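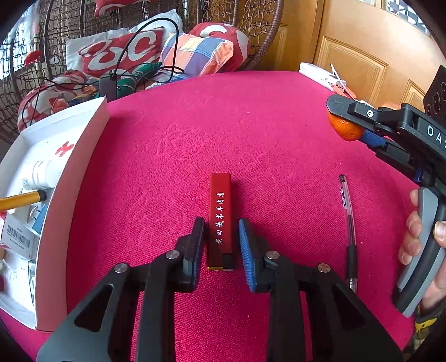
Fodbridge Small Things at Home: second progress report to Weveo

Prepared by Sumathi Bhat, project lead. Period covered: up to the end of August.

Where we are

Home sessions have now been held in 163 households in Trorkura. The grant agreement asks for 200 by the end of the funded period, so we are slightly ahead of the plan agreed at the start. The sessions deal only with small loose items: pens, packets, medicine bottles, keepsakes, odd bits of metal, fruit left among the paperwork. Larger furniture and clothing remain outside the project, although we are asked about them at most visits.

We have given out 805 storage boxes. The order with the supplier is for 1,000, and the remainder are in the Fodbridge store room. Take-up per household has been a little lower than we budgeted for, as many people already have a suitable box and prefer to use it. We encourage this. It saves money and people are more likely to keep using a box they know.

How the sessions run

Each sorting round is 30 minutes. The household chooses one surface and one box. Everything small is put out on the surface where it can be seen, and items are then taken one at a time and either put in the box, set aside for another room, or thrown away. Food always goes to the kitchen. We ask people to leave the box open until the end.

We changed the order of work in June. Previously we asked people to sort by room first, and rounds often ran over while they decided where a thing belonged. Now the box is filled first and the question of rooms is left until the surface is clear. Yanling Shi, who runs most of the home sessions, reports that fewer rounds overrun and that people are more willing to do a second one on the same visit.

What is in the boxes

The most common finding is that boxes are mixed. A box kept for one purpose collects other things over the months. One typical case was a white cardboard box with a red cross printed on the inside wall. It held a white bottle, a packet with a barcode label, a yellow pencil and a small silver piece of metal. Still on the bright pink surface beside it were a clear pen with a black cap and a slim red box with a line of white Chinese characters down its face, 老田藏书羊肉店. There was also a small mandarin to deal with.

Only some of that belongs under a red cross. Our advice in such cases is to keep the medical items in the marked box and give pens and pencils a container of their own. The small metal pieces are harder. People do not like to throw away a part they cannot identify, and we have stopped pressing them to. A labelled envelope is now included in the pack for this purpose.

Printed boxes from shops and restaurants come up often too. Some are kept for what is inside and some for the box itself. We ask which it is and write it on the sheet.

Seats used as storage

In the first report we noted that armchairs and sofas were being used as overflow. This has continued. Cushions build up first, then cloths, cables and small devices are put down on top of them. One wicker egg chair had four cushions in it, with a black cable running across the middle one to a small dark grey device and a green patterned cloth next to that. We have added an optional round for seats, to be done after the main surface – never before it, or items simply move back across.

The aim of the seat round is modest. Cushions stay. Cables and devices are given one fixed place near where they are used.

Record sheets

The sheet has been cut from four sides to two. The section on packaging material has gone, as the answers were not being used. There is a new line for items nobody in the household could name. Sheets are entered into the Xiong record system at the end of each week. There was a backlog in July when the log-in stopped working, and this has been cleared.

Spending

Boxes and labels are under budget for the reason given above. Travel is over budget, mostly because of repeat visits to the far side of Trorkura, where the bus runs only once an hour. We would like to move part of the underspend on boxes into travel and will send the figures separately. No change to the total grant is requested.

Problems

Two households withdrew. One moved away and the other found the sessions too long, even with a break. We now offer a half round to anyone who asks for one.

The lids on the smallest size of box split if they are forced. The supplier has agreed to replace those returned, but the new ones have not arrived yet.

Next steps

Complete the remaining home sessions.
Begin return visits, starting with the earliest households, to see what is in the boxes now.
Print the one-page guide on medicine boxes. The text is finished and is with Weveo for comment.
Decide whether the seat round should become part of the standard session.

Questions on the sessions should go to Yanling Shi, and questions on the budget to me.

Sumathi Bhat
Fodbridge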